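The founder of Culetti, a tableware shop with 16 products and no plans for a 17th, wants to talk about mugs before I have sat down. "People forgive a bad plate," she says. "They never forgive a bad handle."
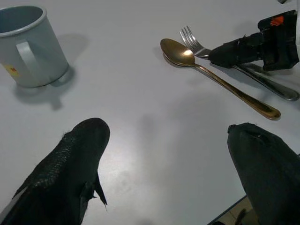 A mug, a gold-colored spoon and a silver fork at Culetti.

Gold cutlery was her partner's idea. "I said four customers would want it – I was thinking of my aunts."
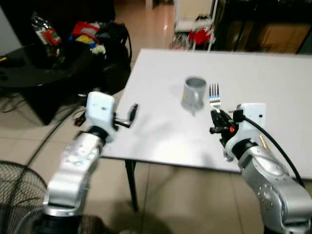
She still eats with plain steel at home, and drinks her coffee from a mug she won't sell.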